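The Year I Learned to Love a Small Kitchen

Thursday, February 17, 2022

My new kitchen is 11 feet long and I can touch both walls if I stretch. When I signed the lease I told everyone it was cozy, and then I went home and stared at my boxes and wondered where on earth the stockpot was going to live.

I'd come from a big old rental with a pantry you could walk into (I did, often, mostly for crackers). So this was a shock! But I've been cooking in here since June, and I've become a bit of a bore on the subject of small kitchens.

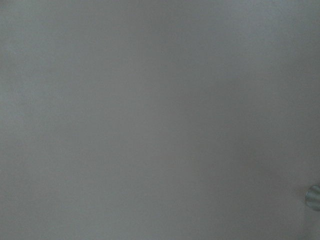
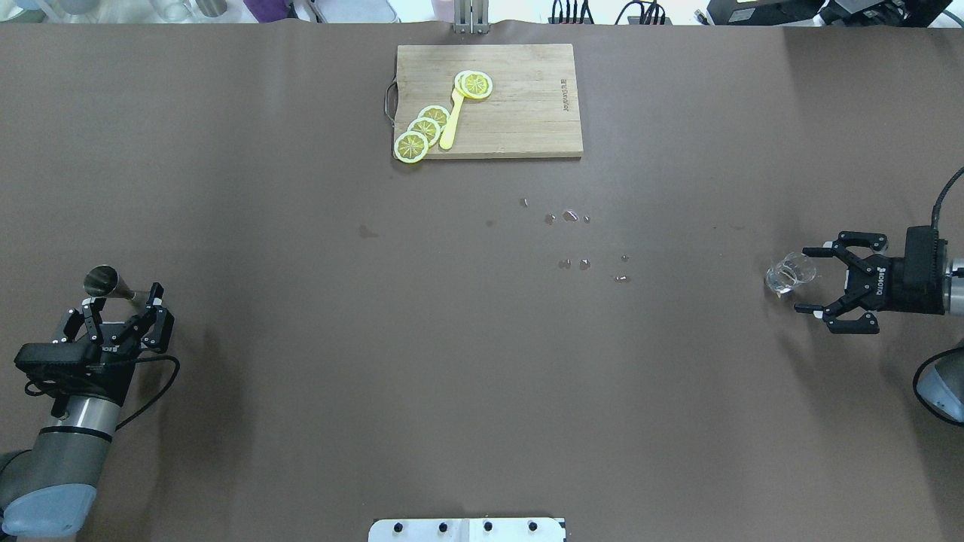 Lemon slices on the board, with a yellow spatula. 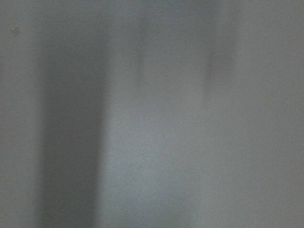
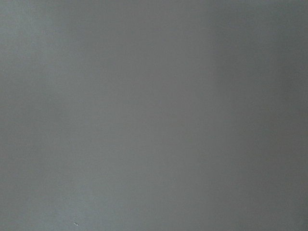 The first thing I did was get rid of stuff, and I mean a lot of stuff. I had 3 garlic presses. I had a fondue set from a shop called Karagiannis that I bought on vacation and carried home on my lap, and I'd used it exactly once, for a dinner where the cheese went stringy and we ordered pizza. It went to my neighbor, who seems thrilled with it.

Then came the stove question. The one that came with the place had two working burners and a temper. I spent weeks reading reviews, and at one point I had a spreadsheet, and I'm not a spreadsheet person. In the end I went with a narrow secondhand Vokivano that cost me $474 with delivery, and the delivery guys got it up the stairs while I stood at the top saying "careful" over and over like that was helping. It's a plain little thing and I adore it. The oven only fits one tray, so cookies take all evening, but it heats evenly and the door doesn't squeak.

Storage is where I went a little wild. I put a rail over the sink, and hooks inside the cabinet doors, and a skinny cart on wheels that slides in next to the fridge and holds oils, vinegars and the good salt. My spices are in a drawer now, lying on their backs with the labels up. I'd always kept them on a shelf behind each other, which is how I ended up owning so much cumin.

What really changed was how I cook. I used to pull everything out and make a glorious mess and deal with it at midnight. You can't do that in here -- the mess gets to the edge of the counter and starts falling on the floor. So I chop, wipe, put away, and chop the next thing. I wash the bowl while the onions soften. My mother did this my whole childhood and I thought she was just fussy.

Company is still tricky. I can feed four if one of them sits on the step stool, and I make things that can wait, like bean soup or a big pan of baked rice. Last weekend it was chicken stew, and somebody ate theirs standing in the hallway and came back for seconds.

I still haven't found a spot for the stockpot. It's under my bed, with the winter blankets in it.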